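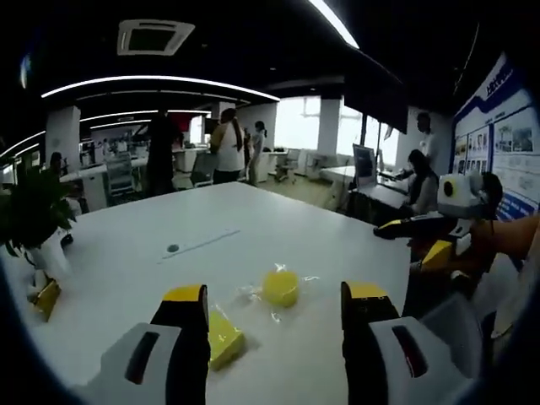
Zeeshan Rana's opening comment on our draft proposal was that a kitchen sponge is thrown away long before it is worn out, and that any comparison by price per piece would therefore mislead. We changed the research question accordingly. The report compares household sponges by the length of time they remain acceptable in use, and treats price and packaging as secondary matters.

1. Background

Most washing-up sponges sold in supermarkets are made from polyurethane foam or from cellulose. Polyurethane is cheap, soft when dry and slow to break down. Cellulose is stiff when dry, swells when wet and holds more water for its size. Both are open-celled, so food residue and water are carried into the body of the sponge and stay there unless it is wrung out well.

Smell is the usual reason for disposal. In our household survey it was named more often than tearing, staining or loss of shape. Several households also reported replacing a sponge by habit, on shopping day, whatever its condition. These answers were kept in the survey but left out of the lifetime calculation.

2. Materials

Two products were tested. Studska is a polyurethane foam sponge and Larnard is a cellulose sponge. Both were bought from the same shop in January. Pieces with a visible tear or a compressed corner were set aside before the trial.

Each sponge was weighed dry, then after one minute under water, then after wringing by hand. Wringing was the weakest part of the method. Two of us did it and our grips differ, so the same person wrung every piece in the final series. A simple press with a fixed weight would have been better, and we recommend one to any group repeating the work.

3. Household trial

The trial ran in 16 households. Each received one sponge of each type, to be used one after the other, and a card on which to mark every washing-up session. Five households were given Larnard first by mistake, where the plan called for Studska. We checked whether the order affected the results and found no clear pattern, although the group is small.

A total of 1,055 sessions were marked on the cards. One card was returned with the second column empty and was excluded.

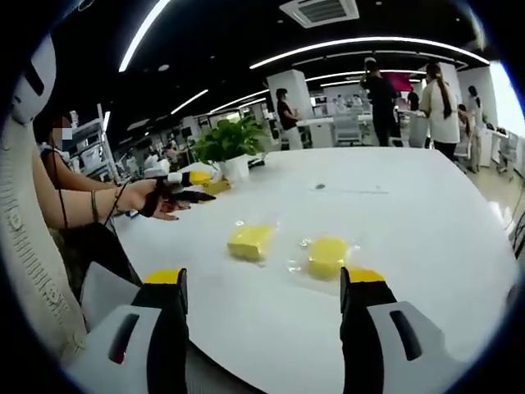 Gebretsadik objected at the interim meeting that people who know a sponge is being studied will rinse it more carefully than usual, and the point stands. We have no control group for this. The card may itself have acted as a reminder, and the lifetimes reported below are probably longer than in ordinary use.

4. Results

The median life was 11 days for Studska and 15 days for Larnard. The spread within each type was wide. Households that stood the sponge on its edge after use kept it longer than those that left it flat by the tap, and this held for both materials. Storage position appears to matter at least as much as the choice of foam, but it was self-reported and we did not plan the trial around it.

Water held after wringing was higher for cellulose, as expected. It did not shorten the life of the product in the way we had predicted. One explanation is that Larnard dries into a hard block, and users could tell at a glance whether it had dried. With the foam sponge there is no such sign — it feels much the same either way until it starts to smell.

5. Cleaning methods

Three households boiled their sponges and two put them in the dishwasher. Boiling removed the smell on the first occasion in all three cases, and it came back sooner each time. We do not give a figure, as the boiling times were not recorded. Microwaving was ruled out in the instructions on safety grounds.

6. Packaging

Individual wrapping was raised by several participants in the comments box. A wrapped sponge stays clean in a drawer, but a household replacing it at the rates above also disposes of two or three wrappers a month. Clarau, a third product considered at the planning stage, is sold loose. It was dropped from the trial when the shop ran out of stock.

7. Further work

The next group should fix the storage position in advance, use a mechanical press for wringing and ask for the reason for disposal on the same day. The cards and the weighing sheets are kept with the department copy of this report.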